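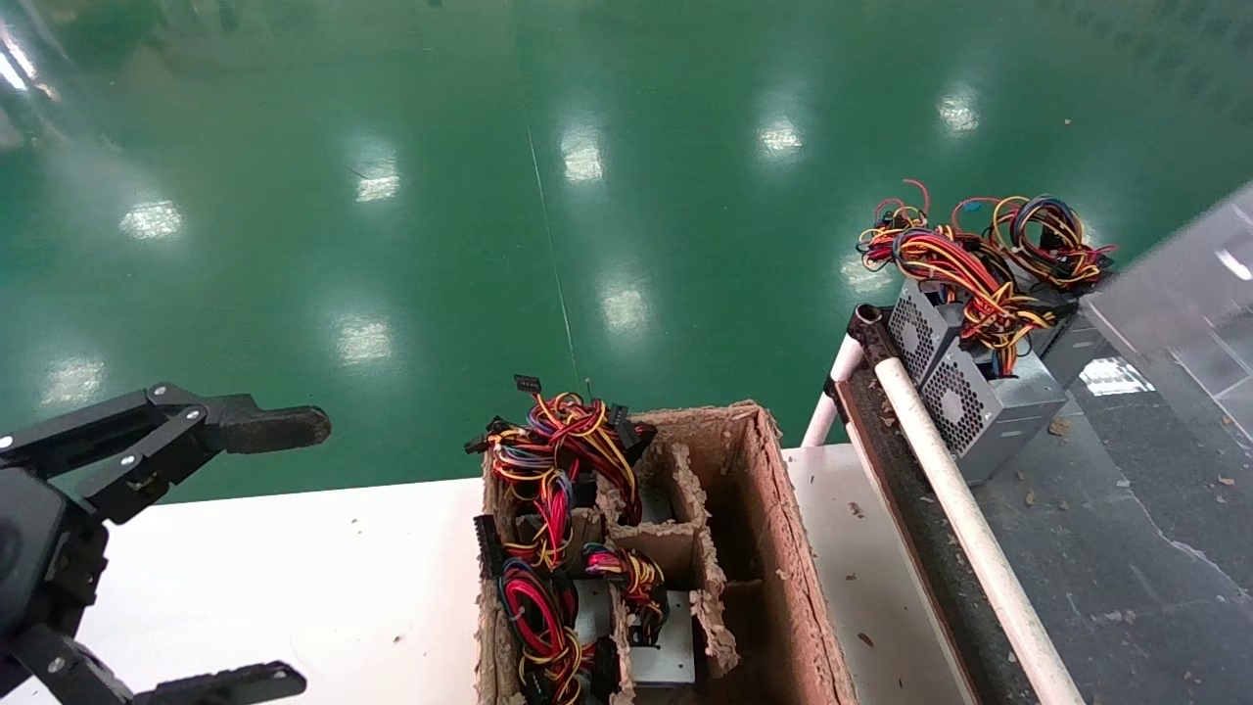
Padeck cell 5, software readiness check
Task: power supply units, box to conveyor
Date: May 16, 2018
Checked by: Anong Limsakul
Reviewed by: Barnabás Halász
Build: Phetsri planner 2.18, Gunwood driver package

Marks: OK, OPEN (fix before unattended runs), N/A. Write a comment for anything other than OK.

1. Startup and control

1.1 Controller and planner report the same build number. OK
1.2 Clocks on both machines agree. OK
Comment: Was OPEN last time. The sync service now starts before the planner.
1.3 Speed limit is loaded from the cell file, not from the operator's home folder. OK
1.4 Gripper reports full open before the first approach. OK
1.5 Loss of the joint state topic stops the arm. OK
Comment: Pulled the network plug during a slow move in free space. Arm stopped and the log shows the right fault code.
1.6 Restart after a stop needs a person to press reset. OPEN
Comment: Reset from the web panel is accepted with no one at the cell. Barnabás wants this limited to the local panel. Ticket is open with Grillisden.

2. Perception

2.1 Camera calibration loads with no warnings. OK
2.2 Box model matches the box in use. OPEN
Comment: The model has straight top edges. The cardboard is torn and frayed along the top, and the rim fit jumps between frames. Either swap the box or fit to the inside walls and the dividers. I would do both.
2.3 Cables are labeled as cables. OPEN
Comment: Replayed 296 saved frames. Red and yellow wires are fine. Black wires and black connectors get merged with the finger pads when the gripper is close. Mask the fingers using joint angles before running the segmenter.
2.4 Floor reflections are rejected. OK
Comment: The ceiling lights show up on the green floor as bright blobs. The depth cutoff at the table edge removes them. Keep the cutoff on, even for debugging.
2.5 Debris on the table does not create objects. OK
Comment: Minimum cluster size is 18 points. Wipe the table anyway.

3. Planning

3.1 Table, box walls and conveyor rail are in the collision scene. OK
3.2 Cable bundles above the rim are in the collision scene. OPEN
Comment: The planner still treats the box as ending at its rim. Wires stick up higher than that, and an approach from the side can put a finger pad right in front of them.
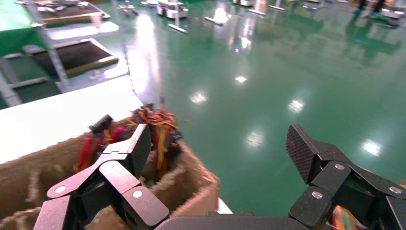
Add a padded volume over the box, sized from the tallest cable point in the last scan. Anong to write the change, Barnabás to review.
3.3 Approach paths are limited to the top for a full box. OPEN
Comment: Depends on 3.2.
3.4 Planner gives up after 2,000 ms and returns to the wait pose. OK
3.5 Place positions leave room for units already set down. OK
Comment: Cables from earlier units count as part of the unit. That setting was off until this morning.
3.6 People near the cell are handled by the scanner zone only, never by the camera. OK
Comment: The wrist camera can see well across the room, including anyone standing there. Confirmed that the planner ignores that data.

4. Logging and tools

4.1 Each pick attempt saves images, joint states and the chosen grasp. OK
4.2 Failed picks can be replayed offline. OK
4.3 Disk full condition gives a warning. N/A
Comment: New drive not mounted yet. Check again when it is.

Result: attended runs only, reduced speed. Repeat sections 1 and 3 after the fix for 3.2 is merged. Full recheck in October or at the next planner release, whichever comes first.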